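Forum > Painting & Colour > **Warm neutrals in a north light hallway, who's done it?**

**saltbush_sal**

Right, I've finally stripped the last of the wallpaper (11 weekends!) and I'm down to bare plaster in the hall. It's a skinny one, long wall on the left as you come in, high ceiling, one door at the far end. I want warm but I don't want custard. I've got sample pots of Gudel and Grarka on the wall already and I love them both before lunch and go right off Grarka by four o'clock. The floor is staying orange whatever happens, it's old boards and I adore them.

So, colour people, what did you put up and would you do it again?

Salamatu Okeke (sal is fine)

---

**chibs_obi**

Did ours in Gudel last March and I would paint the dog in it if I could. It goes peachy when the sun gets in low and then settles back to a plain cream. Two coats over a proper sealer, and I do mean proper, plaster that old drinks paint like you wouldn't believe.

Only thing I'd change is the sheen. We went low sheen and every bump shows up when the light rakes along it. Go flat.

---

**Tradie_Kev**

Flat in a hallway? With kids and bags and bikes? No way. You'll be touching it up by Christmas. Low sheen, and spend the extra day filling and sanding. A rough wall is a prep problem, don't blame the paint.

---

**chibs_obi**

I filled that wall for 7 nights running, Kev. It's a 1920s wall, it's got hills in it. Modern flats wipe down fine with a damp cloth. We've had scooters up and down there all year.

---

**Tradie_Kev**

Fair enough on the hills. Still wouldn't do it. Landry does a washable matt that sits in between, I'd meet you there.

---

**mapleandmoss**

Ooh, can I throw in a different idea? Leave the back wall a shade paler than the long one! We did this with Verent at half strength on the end wall and the full strength down the side, and the hall feels so much less like a tunnel. Door in a mid brown, skirting same colour as the wall. People walk in and go "oh!" every time.

Cost us around $800 all up, brushes included, and we had heaps left over for the laundry.

---

**saltbush_sal**

Mapleandmoss I am completely sold on the paler end wall, what a ripper of an idea. And the door is already brown so that's one job gone!

Kev and Chibs, I'm going to try the Landry matt on a big patch behind where the coats hang and attack it with a muddy boot. Will report back.

One more question, does anybody plan around the shadows? The stair railing throws stripes right along my left wall for half the afternoon and it changes the colour between every slat. I sort of love it.

---

**mapleandmoss**

Yes!! Paint your sample boards big and move them in and out of the stripes. A warm beige can go quite grey in shade, so look at both bits before you choose. Look how much the tone shifts along this one:

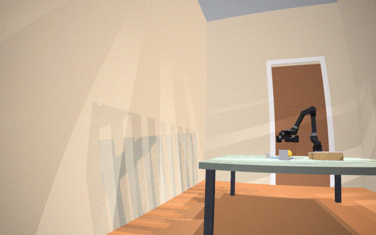 ## Reply 8

**Tradie_Kev**

Moving boards about is good advice. Do it with the hall light on at night too. A warm globe will push Gudel well into yellow, and you did say no custard.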